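Kullia table mat review: 354 episodes later

I've been putting off writing up the Kullia mat because it feels silly to review a tablecloth. But I get asked about it more than I get asked about the arm, the grippers or the cameras put together, so fine, let's do the tablecloth.

Quick background for anyone who landed here from a search. I run a small data collection setup in what used to be my dining room. People send me a task ("put the lid on the pot", "pack the shoes"), I set up the objects, I teleoperate the arm through the task over and over, and the recordings go off to whoever is training a policy on them. Most of my work last year came from Jyoti Nishad's group, who want a lot of variety in household stuff and are very, very picky about object placement. The mat came out of one of her emails, in which she asked why my starting positions all looked the same. They did all look the same! I was putting everything down where my hand naturally wanted to put it.

So I bought a Kullia. Gray, thin white lines, square grid. It covers my whole table and hangs over a little at the front, which I trimmed with kitchen scissors and regretted right away because I went crooked.

What I use it for

The point of a grid, for me, is that I can roll a starting position and then put the object there. I have a dumb little script that spits out a square and a heading, like "D7, toe away from you", and I go and do it. Before that I was eyeballing, and eyeballing is how you end up with a policy that only knows how to pick up a shoe from one spot. Jyoti plotted my first batch of mug starts for me once and it was basically a single fat dot. Ouch.

The shoe packing job was the first big one I did start to finish on the mat. One shoe in the box, one on the table, and the arm has to bring the second one over and lay it in. I ran 354 episodes of that in July with the window unit going, and I can still hear it. 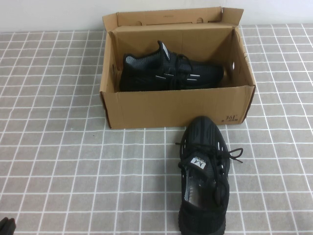
Shoe packing on the Kullia: one sneaker in the box, one still on the mat.

Shoes turned out to be a great test for a mat, by the way. Laces drag. A lace end flops out to one side and it's different every time, and on my old mat (a cheap black desk pad, shiny) I had real trouble finding black laces in the recordings afterward. On the gray I can follow them. That alone made labeling easier, and labeling is the part of this job I'd pay somebody else to do if I could.

The color

Gray was the right pick. Kullia also sells a white one and a dark green one. Rocío Chambi has the white one at her place and she says her exposure hunts around whenever something dark comes in, so she's locked hers manually and sort of lives with it. Mine I set once in the morning and leave alone. Black shoes, brown cardboard, a red colander, steel spoons – all fine. The only thing I've had disappear on it was a gray dish towel, and that one's on me.

The lines

They're thin, which I like, since I don't want the network learning the tablecloth. I did worry about that. Abelardo Cuervo, who does the training on one of the other projects I record for, told me to shift the mat a bit every so often so the lines never sit in quite the same spot under the arm. I now slide it every 20 episodes and turn it end for end at lunch. Whether that helps, I couldn't tell you. He thinks so and it costs me ten seconds.

There are no printed numbers or letters on the thing at all. I was annoyed at first and then glad, because text on the work surface is one more thing I'd have to think about. I put my letters on masking tape along the side of the table where the cameras don't look.

The lines aren't laser straight, either. If you want to calibrate a camera off this mat, please don't. Use a proper board. I tried it one evening when I couldn't find mine and lost the next morning to it.

Grip and slide

This is the bit where I have complaints. The mat holds objects well. A shoe stays where you set it, a box doesn't skate when the gripper nudges the wall. What doesn't hold as well is the mat itself against the table. When I misjudge the height and press down while moving sideways, the whole thing bunches up ahead of the fingers like a rug under a dog. I lost 17 episodes out of the shoe job that way (I throw out anything where the mat moves during the recording, other people don't bother).

The fix was two strips of Flollow carpet tape along the back edge and nothing at the front, so I can still lift it to turn it. Flollow peels off cleanly if you're patient. If you're not patient it takes the varnish with it, ask me how I know.

Cleaning

Wipes down with a damp cloth. Cardboard boxes shed a surprising amount of brown dust after a few hours of being bumped, and shoe soles do what shoe soles do. Pencil comes off. Marker did not come off, and I have a small blue comma near the middle that will be in every dataset I ever make.

Compared to the others

I've used two other mats for this. The Flodum is thicker and lies flatter right out of the tube, and if your arm is heavy-handed you'd probably be happier with it. But its grid is bold, almost black, and it's glossy enough that my overhead light shows up as a big white smear. I gave mine to Alcides Mamani, who uses it under his 3D printer and loves it.

The Lozano is cloth. It's lovely to look at and it wrinkles. Every morning I'd be out there with an iron, and by noon there'd be a crease running right through the pick area. Zoila Pacheco swears you can pin it over a sheet of foam board and it'll behave, and her recordings do look good, so maybe she has more discipline than me.

The Kullia did arrive tightly rolled, and the corners curled for most of the first week. I put cookbooks on them overnight. One corner still lifts a touch if the room gets warm.

Would I buy it again

Yeah, I would, and I have – a second one came last month for the kitchen counter rig, where I'm about to start on lunch containers. Four stars from me. The missing star is for the sliding, and I'd happily give it back if they put some kind of rubbery backing on the next version.

If you do order one, measure your table first and get it a size up. And borrow a real straightedge before you cut.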